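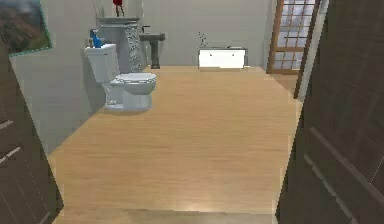
Mail ballot signature checks: is anyone buying the county's explanation?

precinct_rat
25 June 2023
I read the county's write-up on the June primary and I have doubts. They say the new signature software from Canunov "assisted" the clerks. Assisted how? Did it pass ballots on its own, or did a person look at every one? The report spends two paragraphs on how smooth everything was and one sentence on that. I'm not claiming anyone stole anything. I'd just like a straight answer before November, when turnout won't be this sleepy.

marlow77
A person looks at every one. It's in the manual.

precinct_rat
Which manual? The one on the county site is from before they bought the software.

marlow77
Fair, I haven't seen a newer one. But the state rule didn't change when the vendor did.

HollisPike
The state rule says signatures must be "reviewed." It doesn't say by whom. I brought this up at the board meeting and Angeliki Kourkoulas told me the software only sorts envelopes into likely matches and unlikely matches, and clerks go through both piles. Maybe so. I asked whether they spend the same time on the likely pile and she said she'd get back to me. Still waiting.

tinroof
You people would complain if they checked them with a magnifying glass. I worked the Grarkico precinct and it was the best run election I've seen in this county. Lines were short, the poll books worked, and we closed out on time.

HollisPike
Poll books have nothing to do with mail ballots. Different room, different staff.

tinroof
Same county, same clerk's office. If you trust them with one you should trust them with the other.

precinct_rat
That's a strange standard. I trust my dentist with my teeth and I still read the bill.

Nakajima_Rd_voter
My ballot got flagged. I got a letter saying my signature didn't match and I had 7 days to fix it. The letter took four days to reach me. I drove down, signed a form, and they said it was taken care of. What bugs me is that nobody could tell me what was wrong with the first one. The woman at the counter said "the system kicked it out." So there's your assisting.

marlow77
Kicked it out to a clerk, who then sent you the letter. Sounds like it worked the way it's meant to.

Nakajima_Rd_voter
Or the clerk just went along with the screen. You don't know and neither do I.

Lefteris Vlachopoulos
I was an observer for the primary, so I can say what I saw, which wasn't a lot. We were kept behind a rope and could see clerks at their desks but not what was on the monitors. They did appear to open an image for each envelope. Some of them went fast. The audit afterward pulled 500 envelopes and the report says 9 should have gone the other way. I don't think that swings a race. It's also not zero, and the report doesn't say which way those went: good ballots tossed or bad ones let in. I asked. I was told it was a combined figure.

tinroof
So under two percent and we're supposed to panic?

Lefteris Vlachopoulos
Didn't say panic. The Mistine school board seat was decided by seven votes. I'd like to see the breakdown, that's all.

HollisPike
And who picked the sample? If it came out of both piles evenly it tells you one thing. If it was mostly the likely pile it tells you something else.

marlow77
OK, that one I'd want to know too. I still think you're all assuming the worst from a badly written report. County reports are always badly written.

precinct_rat
Then they can write a better one. I've put in a records request for the contract, the settings they ran it on, and the audit sheets. Will post whatever comes back, black marker and all.

tinroof
Bet it shows nothing.

precinct_rat
Fine by me if it does.

Nakajima_Rd_voter
Can you add the flag letters to your request? Dates mailed, if they keep them. I still have my envelope with the postmark if that's any use.

precinct_rat
Hang on to it. I'll send a second request for the letters tonight so it doesn't hold up the first.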